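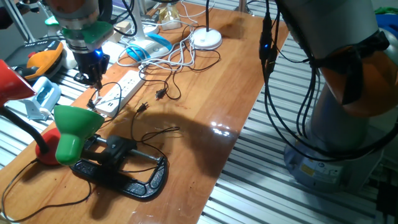 Support > Workshop Furniture > Toft Bench > Set-up Guide > Section 7

7. Lighting and power at the bench

This section applies to all Toft benches supplied by Vosano. It should be read before any lamp or extension lead is placed on the bench top.

7.1 Placing the power strip

1. Switch off the wall socket.
2. Lay the power strip flat on the bench top, away from the front edge.
3. Lead the cable to the rear of the bench. It must not cross a walkway.
4. Plug the strip directly into the wall socket. Do not join one strip to another.

CAUTION: The strip supplied in kit 3456 is rated at 13 amps. Heaters, kettles and compressors must not be connected to it.

7.2 Placing the lamps

1. Stand each lamp on its own base, on a level part of the board.
2. Turn the shade towards the work and away from the eyes of the person seated.
3. Keep the shade at least 217 mm from paper, cloth and open tins of finish.
4. Connect the lamps one at a time and test each before connecting the next. 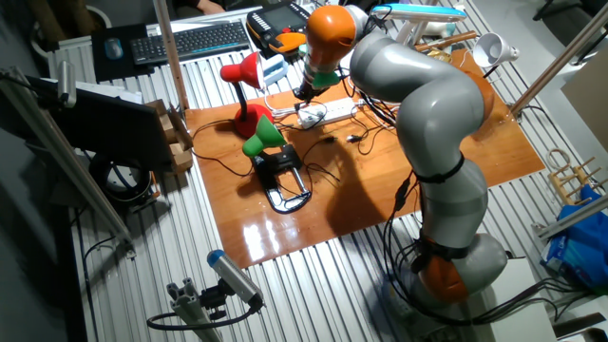

Fig. 7-2. Desk lamps and white power strip on the board.

Note: Glossy boards reflect light. If glare is troublesome, lower the shade or move the lamp to the side — a matt cover sheet may also be ordered from Ikgate stores.

7.3 Care of the board

1. Unplug all lamps before cleaning.
2. Wipe the surface with a soft, slightly damp cloth and dry it at once.
3. Apply Brultura oil only to boards supplied unfinished. Varnished boards need no oil.

CAUTION: Do not drag lamp bases across the board. Lift them.

Damage to a cable or plug must be reported in writing to Charmaine Magagula, Product Safety, and the item withdrawn from use until a replacement has been fitted.

Section revised 15/10/2023. Continue to Section 8, Storage and Drawers.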